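Cleaning matte black stuff without making it worse
Posted November 5, 2018 by Neelam Gautam

Plastic, rubber grips, fabric sleeves, powder coat. Quick version, because I keep typing this out in emails.

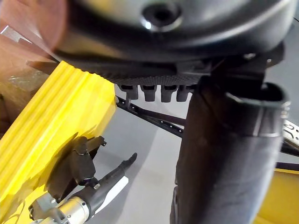 What you need

Two microfiber cloths, light colored so you can see the dirt coming off. An old soft toothbrush. A cheap paintbrush, the 1 inch kind, dry. Dish soap, the plain clear one, no lotion in it. Distilled water if your tap water is hard. Ours in Tiltville is awful, leaves white rings on everything. Small spray bottle. Cotton swabs. A towel to work on.

Nice to have: a hand blower, a white pencil eraser, rubbing alcohol (70% is fine).

Leave in the cupboard: glass cleaner, furniture polish, melamine sponges, acetone, anything that says "shine" on the label. More on that further down.

Step 1. Unplug it, open a window

If it has a cord, pull the cord. If it has batteries, take them out. Then put it near daylight. Matte black under a yellow ceiling bulb looks clean when it is filthy. A flashlight held low and sideways works too, shows every fingerprint.

Step 2. Dry dust first

Always dry first. If you wet the dust you get gray paste and then you push the gray paste into every seam you own.

Dry paintbrush, top to bottom, short flicks. Get the seams, the screw heads, the underside of any lip. Blower for holes. Canned air is OK but keep the can upright or it spits, and the spit leaves a pale mark that takes ages to go.

Don't use paper towel on matte plastic. It scratches. Tiny scratches, but on matte they show up as shiny patches and those are there for good.

Step 3. Find a spot to test

Somewhere hidden. Back corner, inside a battery door. One damp swab of whatever you plan to use, 40 seconds, wipe, let it dry completley, then look. If the swab comes away black, stop and work out whether that is dirt or color. Try a second swab on the same spot. Dirt gets less each time. Color doesn't.

Old soft-touch coatings are the usual trouble. More below.

Step 4. Hard plastic

5 drops of dish soap in a mug of warm water. That's plenty, more soap just means more rinsing.

Dip cloth, wring it out hard. Should feel barely damp. Wipe in straight lines, one direction, turn the cloth over often. Second cloth with plain water right behind it. Then dry with whatever clean bit of cloth you have left.

Do one panel at a time. Whole thing at once and the soap dries on the first side while you're still on the last, and you get tide marks.

Fingerprints that won't go: a little alcohol on the cloth (never straight on the plastic), one light pass, done. Not on clear plastic, not on anything printed that you want to keep. I took half the lettering off a kitchen scale this way. Still don't know which button is tare.

Step 5. Textured rubber

Grips, feet, non-slip strips, anything with a pebbled surface. Dirt sits down in the texture and wiping just polishes the tops.

Toothbrush, same soap mix, small circles. Light pressure. Blot with a dry cloth – blot, don't wipe – and look at what came up. Repeat until the cloth comes away mostly clean. Mostly is fine.

White chalky film on rubber is often just age. Soap helps for a week and it comes back. I've stopped worrying about it.

Scuffs with color in them, from shoes or a painted wall: white pencil eraser, dry, before you use any water. Brush off the crumbs.

Step 6. Fabric sleeves and covers

Check if it comes off first. A lot of them do, there's a zipper or a strip of hook and loop somewhere you haven't looked. If it comes off, lint roller, then cool water by hand, squeeze, don't wring. Dry flat. Out of the sun. Black fabric goes brown in the sun, mine did it over one summer on the balcony.

If it stays on, lint roller and then a barely damp cloth. Go with the wrinkles instead of across them or you'll leave a dirty line in every crease. Let it dry before you bend it again.

Pet hair: dry rubber glove, stroke one way, it rolls up. Ankit Bhardwaj told me to use tape and tape left glue. Glove.

Step 7. Powder-coated metal

Easiest of the lot. Same soap, same cloth, you can push a bit harder. Dry it properly around screws, they're often plain steel and they rust, and then the rust runs down the black and looks terrible. A swab in each screw head gets the water out.

For greasy metal (bike racks, lamp arms near a stove) let the soapy cloth sit on it a couple of minutes before wiping.

Step 8. Let it sit

Couple of hours, door open, nothing leaning on it. Overnight if water got into a seam. Then plug it back in.

Sticky soft-touch coating

The one everybody writes to me about. Umbrella handles, old radios, binoculars, car switches. It felt nice and velvety when new and now it's like flypaper.

It isn't dirt, the coating is breaking down. You can't clean it back to new. Two choices:

Keep it. Dust with a little cornstarch, rub in, wipe off. Buys you a month or two. Goes a bit gray.

Take it off. Alcohol on a rag, rub, change rag, rub, change rag. Wear gloves, it gets everywhere. Underneath is normally plain shiny plastic. Not matte any more but not sticky either. Did my old binoculars like this in October, used up most of an old T-shirt. Open the window. Keep well away from the stove while you're doing it.

Stuff that makes it worse

Furniture polish and "back to black" type sprays. Look great for a day. Then every bit of dust in the house lands on it and stays. Also makes grips slippery, so never on a handle, never on a pedal, never on anything you stand on.

Melamine sponge. It's sandpaper, basically. Shiny patch every time.

Glass cleaner with ammonia. Can go cloudy on some plastics. Not worth finding out.

Cooking oil. I know, there's a video. It goes rancid. Don't.

Dishwasher. No.

Shiny patches that are already there

Can't really be undone. Some people use a very fine gray abrasive pad, the whole panel, light even strokes, so it all matches. Shahnaz Weerasinghe did a set of speaker boxes this way and they came out fine. I did a lamp base and it came out stripey. Try it on something you don't love.

How often

Dry brush once a week if it's out on a shelf, takes a minute. Soap and water when you can see it needs it. Things in the kitchen more. Things in a closet, never, put an old pillowcase over them.

Questions from the last version of this page

Baby wipes? In a pinch, for hard plastic. They leave a film so follow with plain water.

Vinegar? Good for hard water spots, half and half with water, rinse right after. Keep off bare metal and rubber.

White residue from a sticker? Warm it with a hair dryer on low, peel slow, then roll the leftover off with your thumb. Alcohol for the last bit. Test frist.

Does it matter what cloth? Yes a bit. Cut the tag off, the tag scratches. And wash them without fabric softener or they just smear. Ferenc Borbély wrote in to say he washes his in a mesh bag, good idea, they pick up less lint.

Will any of this work on leather? No, different page. Not written yet, sorry.

Updated the vinegar part after a couple of emails. If something on here went wrong for you tell me what the thing was made of and what you put on it, and which order.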